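SECTION 4: HANGING FABRIC WALL PANELS

Read this section through before you cut the backing strips. The steps apply to all Smits panel kits sold after January, including the three-panel kit used for alcoves, booths and table surrounds. If you have the older kit with the plastic clips, see Section 7.

4.1 Before you start

Unroll the fabric and leave it lying flat overnight with the printed side up. Fabric straight from the tube holds a curl, and a curled edge will not sit in the channel. Do not iron it on the printed side. If a crease is still there the next day, turn the panel over and use a cool iron through a cotton cloth.

You will need:

A tape measure
A spirit level
Sharp fabric scissors
The tucking tool from the kit
A pencil
Small spring clamps (not supplied)

Check the label on each roll. Panels for one enclosure should carry the same batch number. Colors can shift slightly between batches - you may not notice on a single wall, but it shows at a corner. If the numbers differ, contact the shop you bought from before you cut anything.

4.2 Measuring

1. Measure the width of the opening at the top, the middle and the bottom. Write down all three figures and use the largest.

2. Measure the height at the left and at the right. Use the larger figure.

3. Add 60 mm to both the width and the height. This gives you 30 mm to tuck on every side.

4. Mark the cut line on the back of the fabric in pencil. Ink can bleed through the lighter colors.

Note: The longest single panel you can cut from a full roll is 2998 mm. Anything longer has to be joined, and a join in a busy pattern takes patience. See Section 6.

4.3 Choosing where the pattern falls

The Dulelwood range has a small repeat and can be hung in any order. The Jakimine range has a large flowing pattern with no obvious top or bottom, so decide which way up it goes before you cut and mark the top edge of every panel. Hold the pieces in place with clamps and step back to look at them together.

With marbled and contour patterns, do not try to match every line at the corners. Pick one strong band of color at eye level, line that up as well as you can, and let the rest fall where it falls. Side panels that angle outward are more forgiving than square corners.
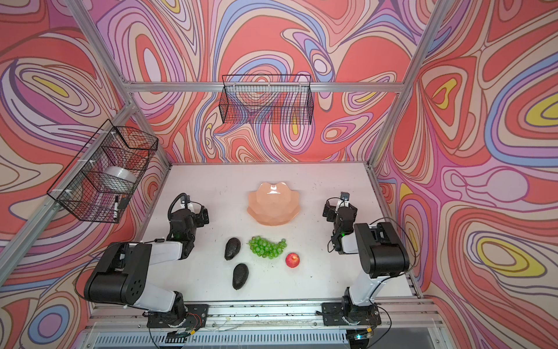
4.4 Fitting the panels

1. Start with the back panel. Find the center of the top edge and tuck it into the channel with the flat end of the tool.

2. Work outward from the center to each side, tucking a hand's width at a time. Stop 15 mm short of each corner.

3. Go to the bottom edge and do the same. Pull the fabric down firmly, but stop if the pattern lines start to bow.

4. Check with the level against a mark on the backing. If the panel has crept to one side, pull out the bottom edge and start that edge again. Leave the top alone.

5. Tuck the two sides, then the corners. Fold the spare fabric once behind each corner so it lies flat.

6. Fit the left and right panels in the same way, starting from the edge nearest the back panel.

CAUTION: Keep fingers clear of the channel when using the tool. The edge of the metal channel is sharp where it has been cut.

CAUTION: Do not hang fabric panels within reach of a heater, a hot plate or an open flame.

4.5 After fitting

Leave the panels alone for around 60 minutes, then look again. New fabric relaxes a little and you may find slack along the bottom. Pull out the loose part only and tuck it again.

Trim spare fabric behind the channel last of all. Once it is trimmed you cannot move the panel.

4.6 Cleaning

Dust with a soft brush, from the top down. For marks, use the Kakach foam cleaner on a white cloth and try it first on an offcut. Keep at least one offcut from each panel for this. Do not machine wash.

Section revised 2023-11-20 by Murdo Farquharson. Replaces all earlier versions of Section 4.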